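Reviews > Workshop > Benches
Search reviews Go
27 July 2026 - by Hoarau

The Domon slatted bench top is made of long aluminium sections laid side by side, with a narrow groove between each. I have used it for 13 months, mainly for desktop computer repairs. It has stayed flat, and a tower laid on its side does not rock.

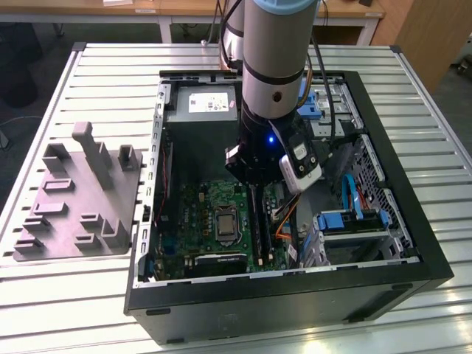

Do small screws get lost in the grooves?
The short ones do, so keep a magnetic tray beside the case.

Cleaning takes longer than on a plain top. Dust settles in the channels and a cloth will not reach it - I use a stiff brush. The Estum mat sold as an extra covers the grooves, but it slides.

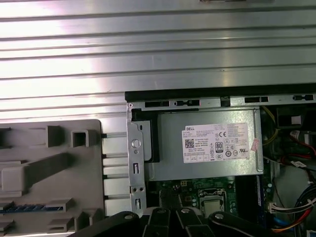
Glare is my main complaint. The ribbed metal throws back a lot of light under a bright lamp, and the eye has to adjust when moving to fine print, such as the specifications on the label of a Dell power supply. Turning the lamp down to 30 per cent helped. I would still buy the top again, though a matt finish would suit this work better.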